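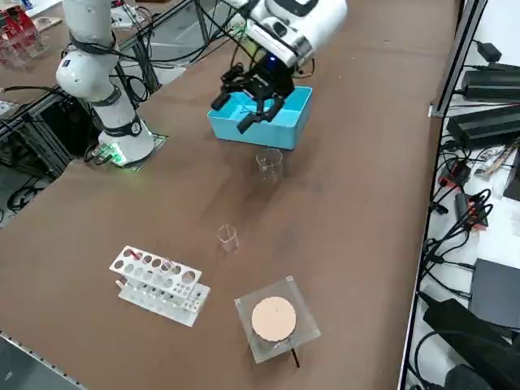 Small glassware on a table: one bin for everything, or separate places?
Forum: Bench, Storage and Tidying
Started by marenka_lab, August 2021

marenka_lab wrote:
Good evening to all. I have read this forum for a long time but this is my first question, so please excuse me if it is in the wrong section.

I am responsible for the small things in a teaching room in Plullomik. I mean beakers, test tube racks, stands, the things which always walk away to another table. Our rule until now was very simple: when you finish, everything goes into the plastic bin. The bin is big enough, it is light, and one person can carry it to the sink.

The problem is the glass. In July we lost 2 beakers which were put in the bin together with a rack on top of them. The beakers were not expensive, but the small one had a good spout and I liked it very much. Now I think about changing the rule, so that the bin is only for the rack and the plastic things, and the glass has its own place on the table. My colleague says this will only make more mess, because people will obey one rule but they will not obey two.

What do you do in your rooms?

oldbunsen wrote:
Your colleague is right. One bin, one rule. We tried "glass here, plastic there" for a whole term and ended up with glass everywhere. Put a folded tea towel in the bottom of the bin and tell people the rack goes in first.

Tu wrote:
Disagree with oldbunsen. A tea towel does nothing for two beakers knocking together when somebody carries the bin down a corridor. Glass should never share a bin with anything that has corners. How big are your beakers?

marenka_lab wrote:
Thank you both for the fast answers. Tu, in the cupboard we have also one of 800 ml, but it stays there. The ones which are used every day are small.

oldbunsen, the rack in first is a good idea, but our rack is long and it has two levels, so it does not lie flat in a nice way. If I put it first, there is no good place for a beaker beside it.

oldbunsen wrote:
Then stand the beakers inside each other. Small one in the bigger one. Saves room too.

Tu wrote:
Please don't nest beakers unless you enjoy running warm water over them later while swearing.

oldbunsen wrote:
Thirty years of nesting beakers and I've had perhaps one stick. But carry on.

Clilerier wrote:
Moderator hat on for a moment: be kind, it's somebody's first thread.

Moderator hat off: I'm with Tu. I would also ask how far the bin has to travel. If it's only going from one side of the table to the other then this is a lot of worry for nothing. If it goes up and down stairs then buy a second bin with dividers and be done with it.

marenka_lab wrote:
It goes to the next room, no stairs, but there is a heavy door which one must open with the elbow. I think most of the accidents are at this door.

I looked at a divided bin from Prelent, and it costs 48 euros. For our budget this is too much for a box, so I tried first to make an order with what we have.

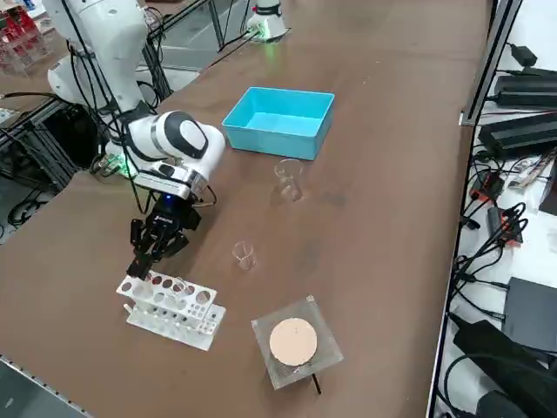 My idea is that every thing has a place where it stands before the work and after the work, and the bin comes out only when there is something to wash. I tried it first with the things which we use the most. The rack is at the left, near to the front, without any tubes in it. The blue bin is farther back with nothing inside, one small beaker stands directly in front of it, and the smaller one is nearer to the person. The square stand with the round disc is to the right of the rack. I am not sure about the beakers, because clear glass on a brown table is very hard to see, and I am afraid that somebody will put down his elbow on the smaller one.

Tu wrote:
Much better already. The visibility worry is a fair one. I'd put both beakers on something pale. A sheet of white card is fine, or a square of that ribbed drawer liner, which also stops them sliding. Then an empty white square tells you a beaker is missing, and you'll know before the end of the day.

oldbunsen wrote:
I will admit it looks neat. I will not admit it'll look neat in six weeks.

Also, why is the smaller beaker out in front on its own? Put the pair side by side behind the stand and nobody's sleeve will reach them.

marenka_lab wrote:
The reason was that the smaller one is taken in the hand more often. But I agree, this is not a strong reason. I will try them side by side.

About the white card: I like it, but card becomes ugly with the first drop of water. The drawer liner I must look for. Is it sold by the metre?

Jarlath McGrath wrote:
Sold by the roll mostly. Cut it with ordinary scissors, it doesn't fray.

I look after a prep room and we settled on something between the two camps here. Glass has marked places on the table during the day. At the end of the day it travels in the bin, by itself, in one layer, upright, with liner underneath. Racks and stands are carried by hand or on a second trip. Breakages went down straight away, and the only complaint was about the second trip.

oldbunsen wrote:
Second trip, exactly. People won't do it.

Jarlath McGrath wrote:
Ours do, most days. The rack doesn't need to go to the sink every day anyway. Ours gets a wipe where it stands and a proper wash when something has been spilled on it.

marenka_lab wrote:
Jarlath, this is very helpful. I did not think about it, but you are right, the rack must not travel every day - we wash it only from habit. If it stays on the table, the whole problem with the corners is gone, and in the bin there is only glass.
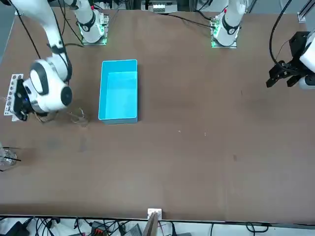 So for the next weeks I will do it in this way. The rack has its fixed place at the side of the table and it is wiped there. The bin stands in the middle, where everybody can reach it, and it is only for glass which must be washed, one layer, never one in another (sorry, oldbunsen). I will cut a piece of liner for the bottom. For the door I have asked if we can have a wedge, and I wait for the answer.

One thing I still do not know is the label. Should I write on the bin "glass only", or is it better to put no words and to explain it to each group?

Clilerier wrote:
Write it. On two sides, big letters, because whichever side you label will be facing the wall.

Tu wrote:
Label, yes. And put the tape on when the bin is completely dry or it'll be off by lunchtime.

oldbunsen wrote:
"Glass only" will be read as "glass, and also my pens". Write "glass for washing". It's the one thing in this thread I feel strongly about, apart from the nesting.

marenka_lab wrote:
"Glass for washing" it is. Thank you to everybody. I found the liner in grey and in white, and I have ordered the white one.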